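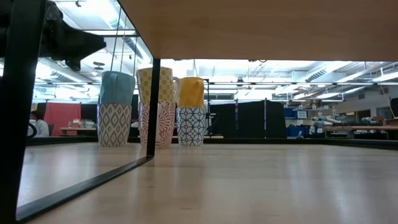
29 July 2024 – shelf planner, mug stacks

Continued with the reach-in problem on the two-level rack. The planner still spends too much time when the goal is under the upper board. Yesterday's version (branch litby-shelf) treated the boards as the only obstacles and the posts as something to check afterward. This was my mistake. Many paths were accepted by the planner and then refused by the checker, and the arm did nothing for a long time.

Changes today:

- Posts and rails are now in the collision model from the start, as boxes with a small margin.
- The stack is one object until the upper mug is lifted. Then it becomes 2 objects, and the lower cup stays in the map.
- Planning timeout set to 600 ms, before it was without limit.

Perception is the weaker part. The narrow post hides a strip of the middle stack, and the segmentation returns the dotted mug as two pieces, left and right of the post. Wukine then gives me two grasp candidates with two different centers, and both are wrong. I added a merge step: if two masks have a similar height and color and only a post between them, they are joined before the fit. In replay on the stored images it gives one mug. I did not yet test it live with the arm moving.

The glossy wood is also a problem. The depth has holes where the light reflects, so the shelf plane comes out tilted. I fit the plane only on points near the rails now – less data, but more stable.

Capucine Marchal asks why we don't use the handle direction for the grasp. For the golden-yellow mug it would be good, because the handle faces forward. I would like first to have the body grasp correct, then we discuss. She will send me her handle detector from the Magaña project.

Open points:

- The hanging cords near the stacks are not in the map. Should they be? The checker ignores thin things at this moment.
- Retreat path after the lift uses the approach path in reverse, but the held mug makes the shape larger. Must be planned again with the mug attached.
- Log files from Cludport have the wrong time zone, ask who maintains it.

Next: 3 live trials on the right stack only, at low speed, with the merge step on.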